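# Cloudy streaks on a pale desktop, finish or residue?

**kevasberg_flat**

I have a Vundholm desk in the cream color, bought last May. It is a light top with a faint grain. After cleaning it with Clono spray I get dull streaks that show only at a low angle with the window behind the desk. They follow the grain more or less diagonally from where I sit. I use the spray undiluted and wipe with a dry paper towel.

The top is in daily use for small parts and sorting, so I clean it a lot, probably more than it needs.

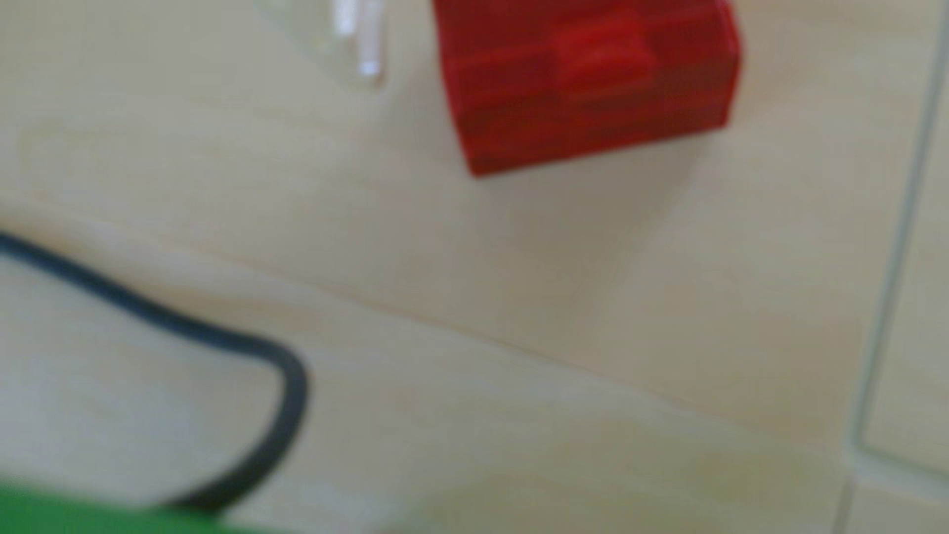 The streaks come back within minutes of wiping. I don't know if the top is laminate or a lacquered veneer. The label underneath only gives a product line and a load limit. Is the finish damaged, or is this something left by the cleaner? I would like to know before I buy a polish.

---

**MacLeod**

Most likely residue. All-purpose sprays contain surfactants that dry to a film, and a paper towel moves the film around without lifting much of it. Test a small area first:

1. Mix 8 drops of plain dish soap into a quart of warm water.
2. Wipe a patch near the back edge with a wrung-out microfiber cloth.
3. Wipe the same patch twice with clean water, changing the cloth face each time.
4. Dry it with a second cloth, along the grain.

Look at the patch from the same low angle once it is dry. If it matches the rest of the top, the finish has changed and cleaning will not fix it. If it is clearer, do the whole surface. Mine took 9 rinses over two evenings, but that was several years of buildup.

Do not use polish on it yet. On laminate it adds another film, and silicone polish makes any later refinishing of a veneer difficult.

To identify the material, look at the front edge. Grain that continues over the edge without a seam usually means solid wood. A separate strip tells you little, as both laminate and veneer tops have them.

---

**desk21**

Vinegar. Works on everything.

---

**MacLeod**

Not on an unknown finish. Repeated use can dull some lacquers. Try the soap test first.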